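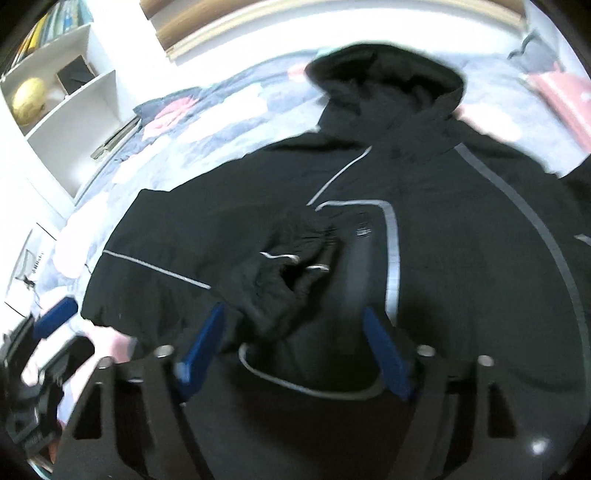 Black hooded jacket, front up on the bed, one sleeve folded back toward the middle.

Search or jump to...

Gremitz: folding records for household clothes

Share 3 Comments 90

What this is

Gremitz is a set of written records about folding clothes on beds. Each record covers one garment, folded once, by one person, with a note on which method was used and what state the fold was in when it was checked later. There are 2887 records covering 565 garments. Most garments were folded more than once, which is how you get from the second number to the first.

It started with an argument. Eleni Radulović had been given a set of folding cards called the Ciretti method and wanted to know if the claims on the box held up. The box says that a drawer folded the Ciretti way "holds more and stays folded." I thought both halves of that were doubtful. Ultan Ó Néill thought we should write things down before arguing any further, and so we have a spreadsheet.

Please read the limits section before you quote anything from this. I have seen folding advice built on much less, but that is a low bar.

What's in the files

garments.csv – one row per garment. Type, color, fabric feel (smooth, knit, fleecy, stiff), whether it has a hood, a zipper, a drawstring, a lining. Fabric feel was judged by hand and not from the label. Labels were often cut out or washed blank, and where we could read them they didn't tell us much about how the thing would fold.

folds.csv – one row per fold. Method, surface, start position (face up, face down, inside out, bunched), time in seconds, and a yes or no on whether the folder started over.

checks.csv – what the fold looked like later. Three states only: held, slumped, open. We had five states to begin with and could not agree with each other on the middle ones, so they were merged.

notes.txt – free text. Uneven. Eleni's notes are long, mine are short and sometimes rude about the garment.

The garment IDs match across all files. The fold IDs match between folds.csv and checks.csv, except where a fold was never checked. Those rows are left blank on purpose. Don't fill them in with "held."

Methods

Flat: sleeves in, bottom up, done. What most of us do without being taught.

Ciretti: the card method. Fold to a long strip, then in thirds, then stand it on edge.

Skikik: roll from the hem toward the neck and tuck the roll into itself. For hooded things, the roll ends up inside the hood.

Own: whatever the folder normally does, written out in the notes. This turned out to be the most useful column and the hardest to sort. A lot of the "own" folds are flat folds with one extra step the person learned from a parent or in a shop job and has never questioned.

Hooded jackets

These deserve their own section because every method has something to say about them and I'm not convinced by any of it.

The Ciretti card tells you to lay the jacket face down, bring both sleeves across the back and fold the hood down onto the shoulders. Fine on a thin sweatshirt. On a smooth jacket the sleeves slide off again while you are dealing with the hood, and you end up holding one sleeve down with your forearm. The drawing on the card shows a jacket with arms that stay exactly where they are put. I would like to own that jacket.

Face up, with the sleeves brought in over the front, is slower to read about and easier to do. You can see the cuffs. You can see if the front has bunched underneath the sleeve, which you can't when the front is against the bed. Several of us switched to face up partway through, and the start position column shows it, but please don't read that as a finding. People switched after I complained about face down, loudly, in the same room.

Skikik has the best story for hoods. The roll goes in the hood and the hood makes a pouch. It does make a pouch. It also makes a lump the size of a loaf of bread that won't go in a shallow drawer, and the hood has to be smoothed out when you next wear the thing. If you are packing a bag, maybe. If you are filling a dresser, I don't see it.

A tip that keeps going around is to use the trim or piping as a guide line for the folds. I tried to be fair to this one. On a plain straight side seam it works well enough. On sports jackets the trim is usually there for looks: it curves, it cuts across the sleeve at a slant, it starts in one place on the left and somewhere else on the right. Fold along it and the result is a shape with no square corners. Use the hem.

Shorts, trunks and other small slippery things

The claim we heard most often here was that shorts should be held up by the waistband, given a shake and folded in the air before they touch the bed. Supposedly this saves time and lets the fabric hang straight.

It does let the fabric hang straight, for as long as you are holding it. Then you have to put it down.
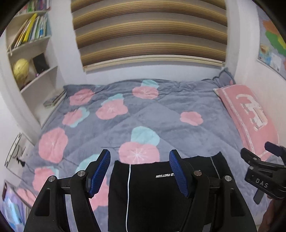 What matters more is where your hands are on the waistband. Pinch it near the middle and both legs swing in, so they land on top of each other whether you wanted that or not. Hold it wide, out by the side seams, and it lands open and flat and you can make the first fold on purpose. Neither grip is wrong. They suit different folds, and the instructions we collected mostly don't say which one they mean.

Drawstrings are a nuisance in every method. If there is one, tuck it inside before you start. Folds with the string left out were marked "slumped" more often in our checks, though I did most of those checks and I already disliked drawstrings.

Mesh linings also get a mention in the notes. They hang lower than you think and stick out after the last fold. Turning the garment inside out solves this and creates a new job for whoever wants to wear it.

Surfaces

The surface column has four values: bed, table, floor, lap. Bed is by far the most common, and it's also the surface that folding guides like least. They want a hard table at hip height. Most people we asked don't have one free.

I was ready to agree with the guides on this. A soft bed gives under your hand and you can't press a crease into it. What changed my mind a little was the slippery clothes. On a bare table they skate. On a quilted or plush cover there is some grab, and the garment stays where you lay it while you go after a sleeve. For a stiff cotton shirt I would still take the table.

Patterned covers come up in the notes too. Two folders said a busy pattern made it harder to see the edges of a light garment. With black clothes nobody had that trouble. With black clothes the problem is finding the edges of one part of the garment against another part of it, and lint.

The Zeleke score

You will find a column called zeleke in folds.csv. It's a tidiness score from an online checklist of that name, one point each for square corners, hidden cuffs, flat collar and so on. We kept it in because Ultan had already filled it in for most of the records. I would ignore it. A fold can score full points on the bed and be open by the next morning, and a messy flat fold at the bottom of a pile will hold forever with a stack of sweaters on top.

If you do use it, know that hooded garments can't get the flat collar point under some readings of the checklist and can under others. We did not settle this. Ultan gave the point if the hood was neat. Eleni didn't.

So, does the Ciretti method work

Holds more: in a deep drawer, somewhat, for T-shirts. For jackets we couldn't show it either way. We never had enough similar jackets to fill a drawer twice.

Stays folded: no better than flat, in the records we have, once someone has taken one item out of the row. The box does not mention taking items out of the row.

Eleni still uses it for her T-shirts and says it looks nice. I can't argue with that, it does look nice.

Limits

All folders were adults who agreed to have their folding timed, and that makes people fold better than they do at home at 11 p.m. with the light off.

The garments lean heavily toward casual and sports clothes. There is very little formal wear and hardly any baby clothing. If you want to know about fitted sheets, there are none in here, and I would be suspicious of anyone who says they have data on fitted sheets.

Checks were made when we got around to it. The gap between fold and check is in the hours column. Some gaps are short and some run over a week, so compare like with like.

Times include picking the garment up but not finding it. Sock times are not included at all. We tried socks in February and gave up.

Known errors

A batch of vests was entered as "jacket, no sleeves" and later fixed by hand, so the type column may still hold a stray one.

"Own" folds by the same person are sometimes described in different words. Search the notes for the folder code before you decide that two folds are different.

The stiff label was used for both denim and badly line-dried towels. There are only a few towels. Drop them if they bother you.

Using the files

Free to use and change. Say where it came from, and keep the limits section with it if you pass it on. Corrections are welcome, preferably with the garment ID and what you think the value should be. If you have a method that you believe beats the flat fold for hooded jackets, open an issue and write out the steps in full, including what you do with the second sleeve while you are folding the first.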